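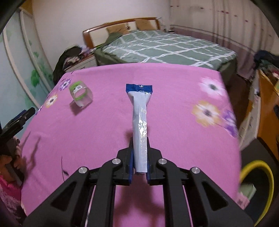 I've been living with the Drikero hand-held gripper for most of June now, so it's time for a proper review. I bought it after reading the Urnitz write-up, the one where they trained an arm on nothing but demos collected by hand in ordinary homes. Their main result is that changing rooms helps far more than piling up extra demos in one spot. I wanted to see if a regular person could pull that off with a kit from a box!

The short answer is yes, mostly. I recorded 277 demos of picking up small packets and putting them back down, spread over 8 different rooms (I begged a few relatives). The jaws close smoothly and the squeeze feels natural after ten minutes or so. Thin, slippery wrappers are the hard part. You have to come in slow and pinch near the end, and my first evening was pretty much all fumbles – the software lets you toss those with one button, thank goodness.

Then I trained the small Carkoteo policy twice, once on a set from a single room and once on a mixed set of the same size. In a kitchen neither of them had seen, the mixed one was clearly better at lining up with the packet before closing. The single-room one kept drifting off to the side and grabbing air. So my little test agrees with Urnitz, though they had 3000 demos and I had a sore thumb.

What I don't like: the handle gets tiring after an hour, the manual skips over calibration like everybody already knows it, and shiny film still confuses the tracking now and then. The price is 705 dollars, and that stings. I tried a friend's Janjua for a weekend and it's lighter in the hand, but the export tool is a mess and I lost a whole batch of recordings to it.

I'd buy the Drikero again, especially if you like testing things out of papers at home. Get the spare pads when you order – shipping them separately took forever.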